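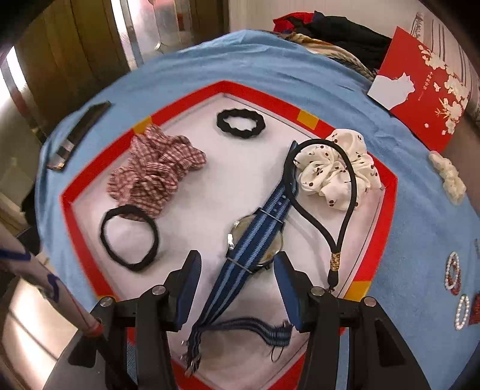 Cotadach
Grasp planning and episode review software for hand-held and arm-mounted grippers

Cotadach is the software we wished we'd had when we first tried to teach a gripper to tidy a dressing table. Boxes and tins are easy enough to pick up. Soft, bendy, tangled things are another matter, and most homes are full of them. A hair tie has no proper top or bottom, a scrunchie changes shape the moment a finger touches it, and a watch is really a hard object with two soft ones attached. Cotadach was built with that sort of clutter in mind, and it has grown (a little untidily, we admit, but with a lot of care) into a full set of tools for going from recorded demonstrations to a policy you can run on an arm.

It comes in four parts, which share one project file and can be bought together or one at a time.

Flokano Import
Brings your recordings in, lines up the video with the finger width and the tool position, and flags any episode where the clocks have drifted apart. Wide-angle lenses are handled from the start. You give it one calibration file per camera and it keeps the curved original beside the straightened copy, so you can train on whichever you like. We train on the curved one ourselves, as straightening throws away a good deal at the edges, but plenty of our customers prefer the other and we've stopped arguing about it.

Minami Segment
Finds and outlines the objects on the work surface, and follows them when they move or get partly covered by a finger. It is at its best with small things of awkward shape: elastic loops, strings of beads, straps with loose ends, cords lying across one another. Where two items touch, it gives you a score for how sure it is that they are separate, and you can set the planner to leave doubtful pairs alone or to nudge them apart first. Patterned fabric used to give it trouble, gingham especially, and the September release is a great deal better in that respect.

Rolach Planner
Suggests where to close the fingers and from which direction to come in. For a watch it will favour the case over the strap unless you tell it otherwise, and for a loose loop it will look for a spot where both pads can reach the same strand. Every suggestion can be opened up and looked into — you see the candidates it turned down as well as the one it chose, with the reasons in plain words. We think this matters more than the last bit of speed, and it has saved us many long evenings.

Cotadach Review
A quiet, simple viewer for going through episodes by hand. Mark one as good, poor or needing another look, trim the start and finish, write a note, move on to the next. The keyboard shortcuts can all be changed. Notes are searchable, so if you write "strap caught on pad" often enough you can pull all of those episodes up together and decide what to do about them.

What you will need
A desktop computer with a recent graphics card and 56 GB of free disk space for the program and the starter models. Recordings are extra, of course, and do fill a drive quickly. Linux is fully supported. The Windows version does everything except live planning on an arm, which we hope to add. An internet connection is needed for the licence check on first use and not after that.

What comes with it
The starter pack has 300 recorded episodes of tabletop sorting, already reviewed and with our notes left in, plus 31 object profiles covering hair accessories, jewellery, stationery and small kitchen things. You are welcome to copy a profile and alter it. Most people begin that way, and it is a friendlier start than a blank page.

Licences
Single seat, lab (up to 4 seats) and site. Teaching licences are offered at a lower price; please write to us from your school or university address. All licences include a year of updates, and the version you have at the end of the year is yours to keep using.

Not sure whether it suits your gripper? Send us a short recording and your finger measurements, and we will run it through the planner and send back the results with our comments. There is no charge for this, and we do enjoy seeing what people are working on.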